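Preguntas frecuentes sobre pizarras blancas de segunda mano
Actualizado el 9 de julio de 2021

¿Merece la pena comprar una pizarra usada?
Depende de quién la venda y de cuánto pida. Los lotes de oficina que se liquidan por cierre suelen anunciarse «como nuevos», y esa frase la leo ya con bastante desconfianza. Una pizarra que ha pasado años en una sala de reuniones tiene la superficie fatigada, aunque en la foto brille.

¿Qué diferencia hay entre melamina, acero lacado y vitrificado?
La melamina es lo barato y lo que antes se mancha. El acero lacado admite imanes y aguanta algo más. El vitrificado es caro y pesa, y también es el único que yo compraría usado sin haberlo visto. El vendedor que no sabe cuál de los tres tiene, casi seguro tiene melamina.
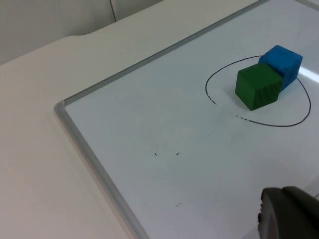
¿Sirve la prueba del rotulador?
Sirve si la hace usted. Escriba una línea en una esquina, espere un par de minutos y pase un paño seco. Si queda sombra, la capa está abierta y ningún líquido la va a cerrar. Desconfíe de quien le ofrezca la pizarra recién limpiada con alcohol, porque el alcohol disimula la sombra durante unas horas.

¿Funcionan los restauradores tipo Flornness?
Probé un bote en febrero sobre una pizarra lacada de 609 mm de alto. Mejoró el aspecto durante 3 semanas y luego volvió a mancharse igual. El envase promete 2.000 borrados. Me gustaría saber quién los contó.

¿Son fiables las medidas de los anuncios?
Poco. Una Senico anunciada como de 1.200 mm me dio 1.197 con la cinta, diferencia que no importa salvo que vaya encajada entre dos muebles. Hay quien mide con marco y quien mide sin él. Pregunte siempre cuál de las dos cosas. 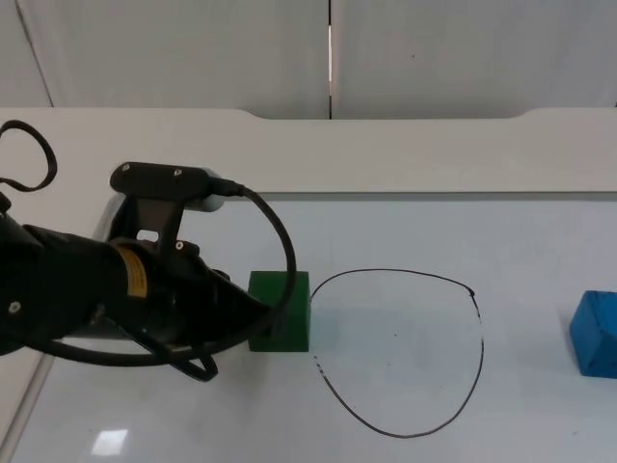
¿Hay que pedir más fotos antes de pagar?
Sí, y que no sean las del catálogo. Pida una con luz lateral, otra del reverso y otra de cada esquina. Lo que cuenta son los arañazos, y los arañazos solo se ven de lado.

¿Dekisex o Türkmen?
Me lo preguntan a menudo. De Dekisex he visto cantoneras sueltas, y de Türkmen, fijaciones que no coinciden con la plantilla. Entre una y otra elegiría la que pudiera recoger en persona.

¿Puedo devolverla si sale mala?
A un particular, difícilmente. A una tienda, lea las condiciones antes, sobre todo quién paga el transporte de vuelta. En una pizarra grande ese porte puede costar más que la propia pizarra.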